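Cutting Board Care: Your Questions

I'm Emmanuel Massawe and I run Grasendale, a small shop that sells kitchen boards and the oil to look after them. These are the things people email me over and over, so I've put them all on one page.

How often should I oil my board?
Once a month if you cook most days. If it looks pale and feels a bit rough, do it tonight! A new one likes a coat every week for the first month.

Which oil do you use?
Food-grade mineral oil, or our own Nyaga board wax if you want a bit of shine. Please skip olive oil. It goes sticky and then it smells, and I've had boards sent to me that stank up the whole shop.

How long do I leave it on?
Overnight is great. Wipe off whatever is left in the morning, then wait 72 hours before you put anything wet on it (I know, I'm impatient too).

Why are some strips darker than others?
It's just wood being wood. The strips in a laminated board get glued up side by side, and no two pieces match. I love a stripy one, but if you want yours very even, say so in the order notes and I'll dig through the pile.
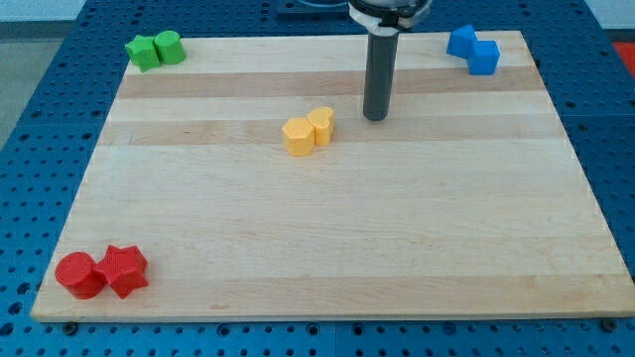
Pale strips with a couple of darker tan ones running across.

Can it go in the dishwasher?
No, no, no. Hot water, a little soap, a quick rinse, then stand it on its edge to dry.

Mine has warped. Is it done for?
Maybe not. Lay it hump side up on a damp towel, put some heavy books on top and give it 5 days. It saved my old Clallcombe board, which I still use for bread.

Do you resurface old boards?
Yes, up to 51 cm wide, that's as much as my sander will take. January is always packed, so write early if you can.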